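Search this site
Enter keyword

Gevlow market to stay open two evenings a week under new trial

3 min read

The produce market in Gevlow will stay open until 8 p.m. two evenings a week starting this month, after the town agreed to a trial that shoppers and stallholders have been asking for since last June.
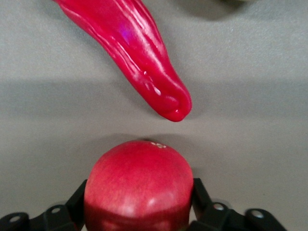

The trial was announced on 6 January 2026 and will run for 10 weeks. During that time the covered hall on Sistside Road will keep its normal morning hours, and the late openings will be added on top. Stallholders can choose whether to take part. Those who do will pay no extra rent for the evening hours while the trial lasts.

Until now the market has closed at 2 p.m., which left out most people who work regular daytime shifts. A survey carried out by the town last summer drew 2,337 replies. The most common request was for hours after work, ahead of cheaper parking and a covered bus stop.

Ghizlane Ragab, the market manager, said 227 people also wrote in separately asking for the same thing.

"A lot of the letters were from people who live a few streets away and never get to shop here," Ragab said. "They pass the hall on the way home and the shutters are down. We had put this off long enough."

Most of the fruit and vegetable stalls have signed up, along with the bakery counter and one of the fish sellers. The cheese stall will open on one of the two evenings only. The flower stands at the Trundomcombe Street entrance have decided to wait until spring before making up their minds.

Teodoro Lumanlan has sold vegetables in the hall for nine years and plans to work both evenings. He said his main worry was stock. He buys before dawn from growers in the Tarar valley, and by early afternoon the soft greens are past their best.

"Roots and onions will keep all day. Lettuce won't," Lumanlan said. "I'm going to hold some back in the cold room and bring it out at four. If people come, I'll hire someone to help. If they don't, I'll go back to how it was."

The cold room was repaired in the fall after being out of use for much of last year. Stallholders taking part in the trial will be able to book shelf space in it by the day. Anyone who wants a regular spot should speak to the market office before the end of the month.

The hall lights will be left on until 8:30 p.m. to allow for packing up, and the side gate on Sistside Road will be locked at 9 p.m. Trash pickup has been moved to the following morning on trial days. The town said people living next to the loading area were sent letters about the change and can call the market office if noise becomes a problem.

Parking in the lot behind the hall will be free after 5 p.m. on the late evenings. The number 2 bus stops outside the main entrance until 9:15 p.m., and the route is not changing. Bike racks have been moved from the back wall to the front of the building.

The market cafe will stay open as well, with soup and sandwiches until 7 p.m. Its full lunch menu will still be served only in the daytime.

Ragab said the office will keep a record of sales and visitor numbers through the trial and give the results to the town council in the spring. The council will then vote on whether to make the hours permanent, cut them to one evening or drop them.

Shoppers can leave comments at the office window or in the box beside the main doors. The late opening days are posted at both entrances.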